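3.2 Materials and procedure

Participants were shown interior scenes on a desktop monitor and asked to judge whether the largest picture on the wall was hung too high, too low, or at a comfortable height. The task followed the practice used by Pradier, the framing shop chain whose customer survey supplied our list of room types. In that survey, customers who had hung a picture at home were asked to give the distance from the floor to the middle of the picture. Most of them could not do so without measuring, and many gave a figure that did not match what they found when they did measure. We therefore asked for a judgment by eye and did not ask for a number at any point in the session.

Each session took place in the Graltent reading room, with the blinds closed and the overhead lights on. Participants sat at a fixed desk and were allowed to move the chair. They saw 200 scenes in random order, with a rest break after the first half. A scene stayed on the screen until a key was pressed, and the next one followed after a blank gray field. The three answer keys were marked with colored stickers, and the order of the stickers was reversed for every second participant. No feedback was given.

Scenes came from two sources. The first was a set of photographs of furnished rooms collected by the Nakpan housing archive, which covers rented apartments, hallways, waiting rooms and small offices. The second was a set of computer-rendered interiors, which let us change what was close to the viewer while the wall stayed the same. Scenes from the second source varied in how much of the wall was open to view and in how near the closest surface was. Figure 4 gives two renderings from one setting, with panel (a) including a large picture frame and panel (b) taken up almost entirely by a flat blue-gray surface. 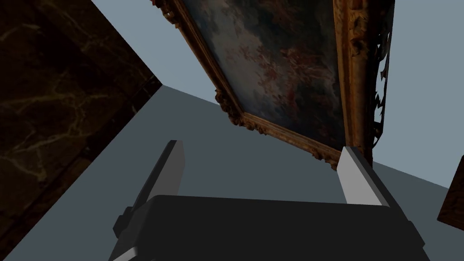 Height judgments depend on what else in the room can serve as a reference. In a furnished room the back of a sofa, the top of a door and the edge of a table all give the eye something to work from. Earlier studies of picture height have mostly used bare walls, and their results do not carry over well to rooms people live in. A picture that looks right on an empty wall may look too high once a low couch is placed under it. Several participants in our pilot said as much without being asked. They described the picture as "floating" or "too far from the couch," and they gave this as the reason for pressing the "too high" key even when the center of the picture was near their own eye level when standing.

We also recorded whether participants thought of themselves as standing or seated in the scene. This question came after every block of 12 scenes and had two answers. We included it after the pilot, where people who reported imagining themselves seated tended to prefer lower pictures. The same pattern appears in the Pradier survey, where customers hanging pictures in dining rooms chose lower positions than those hanging them in hallways. The survey did not ask about posture, so the link remains a guess on our part.

Trials in which the wall could not be judged were kept in the running order and used as attention checks. On these trials the correct response was to press the space bar in place of an answer key. A participant who gave a height judgment on more than 2 of them was removed from the analysis and replaced. The instructions explained this rule before the practice block, and the practice block contained one such trial.

Figure 4. Renderings from a single setting. (a) Wall area with a large picture frame. (b) Near surface filling most of the view, with a narrow dark brown strip along the right margin.

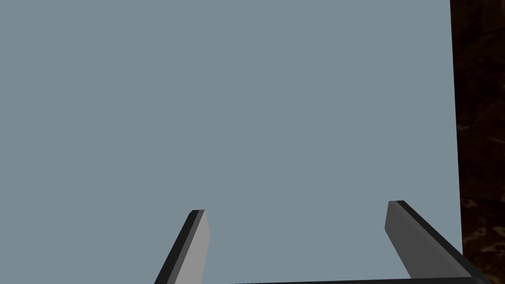

Responses were coded as minus one for "too low," zero for "comfortable" and plus one for "too high," and averaged within room type. Response times shorter than 600 milliseconds were dropped, as pilot participants could not give steady answers at that speed. We did not set an upper limit. Some people took a long time over hallways in particular, and cutting those trials would have left us with too few hallway judgments to compare with the other rooms.

One problem came up early and was corrected. The Trosedar display used in the first week of testing had been set to a warm color mode, which made pale walls look yellow. We do not believe that wall color affects judged height, but frame edges were harder to pick out against the yellow walls and a few participants complained of tired eyes. The display was reset to its standard mode and those participants were invited back on a Wednesday for a second session. Only the second session was used.

After the last block, participants filled in a short form on their own homes. It asked whether they had hung a picture themselves in the past year, whether they had used a tape measure, and whether anyone had since moved it. Answers to the last item were often longer than the space allowed, and we return to them in Section 5. Renters were asked in addition whether nails were permitted under the lease. Those who relied on adhesive strips were coded separately, as the weight limits on the strips restrict the size of picture that can be hung.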